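Team Kit Care and Returns: Frequently Asked Questions
Covside Community Basketball
Last updated 2019-09-04
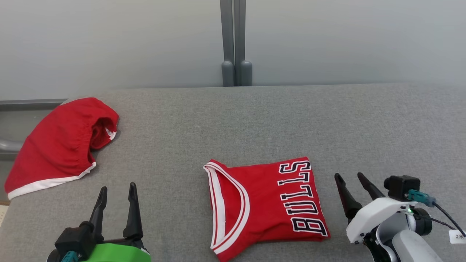
Every player borrows one jersey and one pair of shorts for the season, and both come back to us at the end of it. Most of the questions we get are about washing and folding, so those are answered first. A jersey should be folded into a rough rectangle with the lettering on the outside, like the red one with BULLS across it, so we can sort by team without opening anything up. Shorts bunched up like the red pair on the left need to be smoothed out and folded before you hand them in.

How do I wash the jersey?
Turn it inside out and wash it cold on a gentle cycle with similar colors. Use regular detergent, and not too much of it. Please don't use bleach, even on white trim.

Can I use fabric softener?
No. It leaves a coating on the fabric and the lettering starts to peel sooner.

Can it go in the dryer?
We ask that you hang it up or lay it flat. If you have to use a dryer, pick the no-heat setting and take everything out as soon as it stops. Shorts can handle low heat, but the waistband lasts longer without it.

The red ran onto the white trim. What now?
Keep the item wet and wash it again by itself in cold water. Don't dry it until the color is out. If two washes don't fix it, bring it in and talk to Şengül Kaplan at the kit desk.

Can I iron it?
Not over the lettering. If the jersey is badly wrinkled, turn it inside out and use the lowest setting on the plain parts only. Shorts don't need ironing. Shake them out, pull the hem straight and leave them flat overnight.

How should I fold the jersey?
Lay it face down and bring in both sides to the width of the lettering. Fold the bottom up once and turn the whole thing over. It doesn't have to be perfectly square.

And the shorts?
Fold them in half, one leg on top of the other, then in half again from the waistband down. Check the pockets first if your pair has them.

Do the jersey and shorts have to come back together?
Yes, in the same bag. We have 179 sets on loan this season, and single pieces are hard to match up later. Write the player's name and team on a piece of paper and put it in the bag.

When are returns due?
By the end of November. Bring your set to the kit desk at the Perbridge gym before or after practice. A teammate can drop it off for you - just make sure your name is in the bag.

What if something is torn or missing?
Tell us when you return it. Loose hems and small holes are repaired by Imre Fodor at no charge. A lost jersey or pair of shorts has to be paid for, and the kit desk can give you the current price.

My shorts are the wrong size. Can I swap them?
Yes, during the first two weeks, as long as we have your size on the shelf. Wash them before you bring them back, even if you only tried them on.

Can I buy my jersey at the end of the season?
Only when a team is changing its design. Dalia Urbonaitė keeps the list and will contact players when old jerseys go on sale.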